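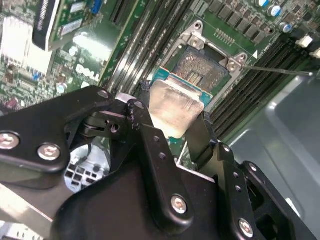

How Does a Computer Count With Only Two Numbers?

My niece Canan asked me this one at breakfast, and I put my toast down because it's such a good question! You and I count with ten digits, 0 through 9, probably because we have ten fingers. A computer gets by with two of them, 0 and 1. We call that binary.

So how do you write a big number with just a 0 and a 1? Let's try it with light switches. Imagine a row of five switches on your bedroom wall (your parents would love that). Each switch is worth something. The one on the far right is worth 1. The next one is worth 2, then 4, then 8, then 16. See how it doubles every time? If a switch is on, you add its number. If it's off, you skip it.

Let's make 18. Turn on the 16 switch and the 2 switch, and leave all the others off. From left to right you get on, off, off, on, off. Write a 1 for on and a 0 for off and you have 10010. You just wrote 18 like a computer does!
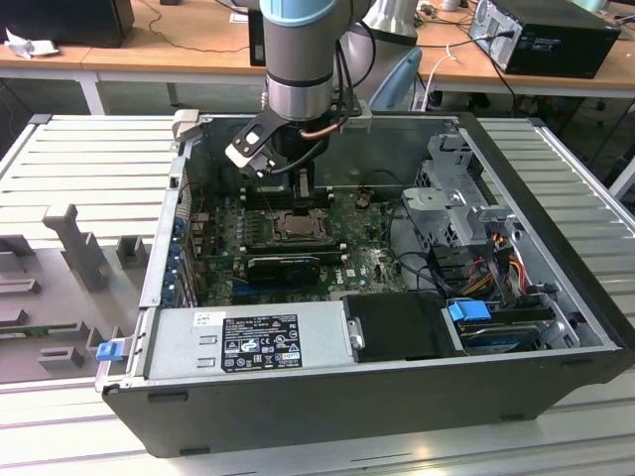 A desktop computer on its side, with the side panel off.

Want a bigger one? Add another switch on the left, worth 32. Now you can make 58, which is 32 plus 16 plus 8 plus 2, or 111010. My friend Nermin Tatlı has hers written on her door, because 58 is her house number, and the mail carrier has never said a word. 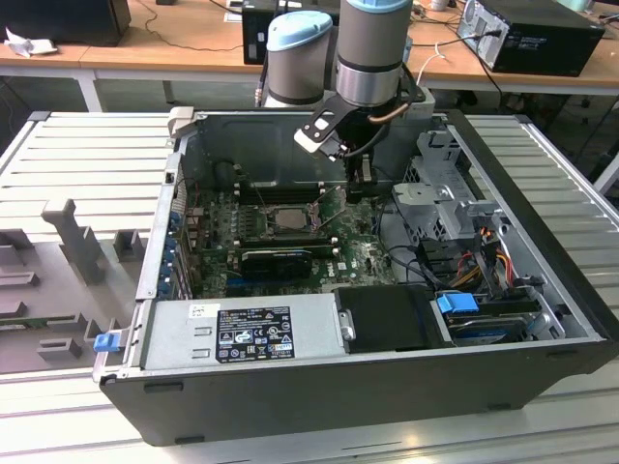

Adding up switches is something you can do with a pencil, but a computer needs a place to do it. Most of that work happens in the processor, or CPU. It's the silver square near the middle of the green board, with the metal lever standing up beside it. Inside a chip like that are billions of teeny tiny switches called transistors, and they turn on and off much faster than you can blink. Way faster!

Letters work too. People agreed on a number for every letter, and capital A is 65. When you type an A, the computer stores 1000001. Colors get numbers, songs get numbers, and so does that video of your cat.

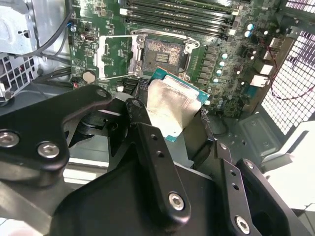

A processor and the square socket on the motherboard.

Now you try. Draw seven boxes in a row and write 64, 32, 16, 8, 4, 2 and 1 over them. Put a 1 or a 0 in each box to make 100. Then do your age, and your grandma's age if she'll tell you.

Answer for 100: 1100100. (That's 64 plus 32 plus 4.)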